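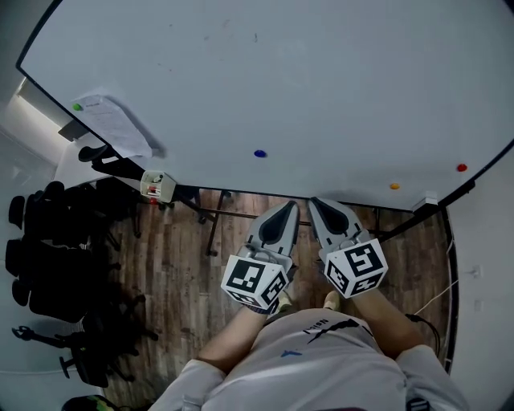

## Line Item Nine

The quote from Jirnell covered 3 pages, and line item nine was on the second. It read "Spare jaw pads, black, pack of 60." Elaine Araújo had circled the quantity in pencil.

"Sixty is the smallest pack," said Troels Lauritsen. He had requested the quote and would have to defend it.

"How many do we wear out?"

"It depends on the surface. Cloth is slow. Magnets on a steel-backed board are faster, if the operator drags them."

"Then tell the operator not to drag them."

"That was in the instructions for the Jalon trial. The operators dragged them anyway."

Elaine wrote *drag* beside the circle. She had run purchasing at Werkulgate through two budget freezes and read a quote the way other people read a lease. Each line got one of three marks: keep, defer, or explain. Line nine had now received all three.

The equipment plan had to be with Gunhild Kárason by noon on Thursday. Gunhild did not set the ceiling. She only reported how far beneath it a department had landed, and departments that landed above it were moved to the next period, whole, with no partial approvals. Troels had asked for hand-held grippers in pairs, a charging cabinet, mounting brackets, printed marker cubes, cables in two lengths, and a service contract. The service contract was the largest item. It was also the only one that Elaine had not marked.

"You haven't touched the contract," he said.

"I'm saving it."

They worked down the second page. The cubes stayed. The longer cables stayed, after Troels explained that the short ones pulled at the wrist whenever an operator reached above shoulder height. The cabinet was deferred. Elaine proposed a shelf.

"A shelf doesn't lock."

"The room locks."

He had no answer to this and wrote *shelf*.

At the bottom of the page she turned back to the pads. "Hafþórsson sells them in packs of 40."

"Different backing. They fit, but the seam sits open at the tips."

"Does an open seam matter?"

Troels considered the question longer than she had expected. "For a marker, no. For a sheet of paper, yes. You close on the paper and it slides out."

"How often is it paper?"

"Over half the task list."

She crossed out her own note about Hafþórsson, using a ruler. Then she went down the hall to look, which she did perhaps once a year. Troels followed with the quote.

Ylva Lie had the list for that room on a clipboard. She stood aside for them and went on reading it.

"Which ones are due for new pads?" Elaine asked.

"Ask me after the whiteboard set," said Ylva.

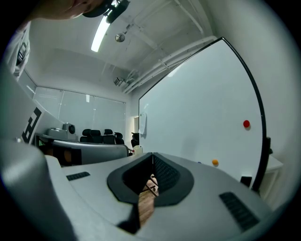

*Hand unit, jaws closed. Whiteboard room, Werkulgate.*

Elaine looked at the pads from one side and then the other. She asked what the grid on the inner face was for. Troels said grip. She asked whether a smooth one was cheaper, and he said that it was, and that he had not asked for the price because he did not want to have it.

"Get the price," she said. "I'll put it in the file and we won't use it. Gunhild likes to see a rejected alternative."

Back at her desk she wrote *keep* beside line nine and initialed it. The running total was still above the ceiling. She turned to the third page, where the service contract began, and sharpened the pencil.

"Now," she said. "Who is Mansa Addo, and why does he need to visit us every March?"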